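Serviço de lavandaria da residência de Buvarcombe passa a aceitar meias avulsas

A residência de Buvarcombe alargou em fevereiro o seu serviço interno de lavandaria às peças pequenas, que até agora ficavam excluídas da recolha geral. A medida abrange meias, luvas e gorros de malha e aplica-se a todos os alojamentos dos blocos Tranmont e Gelto, num total de 202 quartos. Os residentes deixam de ter de lavar estas peças nos próprios lavatórios, prática que o regulamento da casa já desaconselhava.

A direção explica, em nota afixada nas entradas, que a exclusão se devia ao elevado número de meias desemparelhadas no final de cada ciclo. No último inventário tinham sido reunidas 700 peças sem par, guardadas em caixas no piso inferior e nunca reclamadas. O novo procedimento prevê que cada peça seja pendurada individualmente, por molas, em cabides próprios para roupa miúda, e que o emparelhamento se faça apenas no momento da dobragem, sobre mesa limpa e bem iluminada.

As malhas de lã e as de ponto fino merecem uma menção à parte. Devem ser entregues do direito, desdobradas e sem nós, e não seguem para a máquina de secar. Depois de estendidas sobre a mesa, são alisadas à mão no sentido do canelado antes de irem para o cabide.

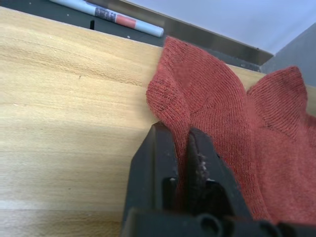
Um residente do bloco Gelto observou, durante a sessão de esclarecimento, que as meias de lã grossa lhe vinham sempre encolhidas da antiga lavandaria exterior, e perguntou se a secagem ao ar seria mantida também nos meses frios. A direção respondeu afirmativamente e acrescentou que a sala de secagem dispõe de ventilação própria, regulada a partir das sete da manhã.

O mesmo residente pediu que fosse revista a hora de entrega ao sábado letivo, pedido que ficou registado em ata para apreciação posterior.

Quanto à organização do trabalho, a roupa é separada por cor à entrada e distribuída por tabuleiros. As peças escuras e as vermelhas são lavadas à parte nas primeiras três utilizações. As meias são presas pelo cano ou pela biqueira, conforme o peso da malha, ficando uma mola para cada peça. Os cabides de molas foram fornecidos pela casa Demirtaş, que assegura igualmente a substituição das molas partidas durante o primeiro ano. A escolha recaiu sobre um modelo de suspensão, de modo a deixar livre o tampo da mesa para a triagem. 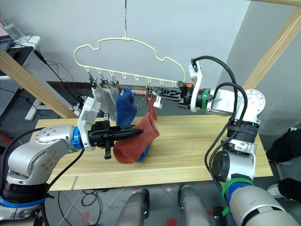
O regulamento fixa em três o número de dias úteis entre a entrega e o levantamento. Findo esse prazo, a roupa é dobrada, identificada com o número do quarto e colocada nas prateleiras do corredor de serviço. As peças sem identificação permanecem em depósito durante um mês, após o qual podem ser encaminhadas para reutilização. Solicita-se, por esse motivo, que cada residente marque as suas meias com fita de tecido ou ponto de linha, de preferência no interior do cano. Não são aceites etiquetas autocolantes, que se soltam na lavagem e danificam os filtros.

Mantém-se a obrigação de esvaziar bolsos e de retirar alfinetes antes da entrega. A roupa de cama continua a seguir o calendário próprio, afixado junto à portaria de cada bloco, e não deve ser misturada nos sacos destinados à roupa miúda.

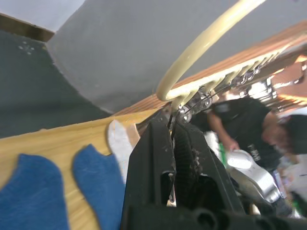 Buvarcombe, fevereiro

A direção da residência informa que a sala de triagem e secagem estará aberta aos residentes entre as 9h00 e as 11h30, para levantamento de peças e reclamação de meias em depósito. Quem pretenda reaver peças anteriores ao novo regulamento deverá indicar a cor, o tipo de malha e, sempre que possível, apresentar o par correspondente.

Os sacos de rede para entrega podem ser pedidos na portaria do bloco Tranmont, mediante assinatura. Cada quarto tem direito a um saco, e a sua substituição em caso de perda é paga pelo residente. O texto integral do regulamento encontra-se disponível para consulta nos serviços administrativos, no horário habitual de atendimento.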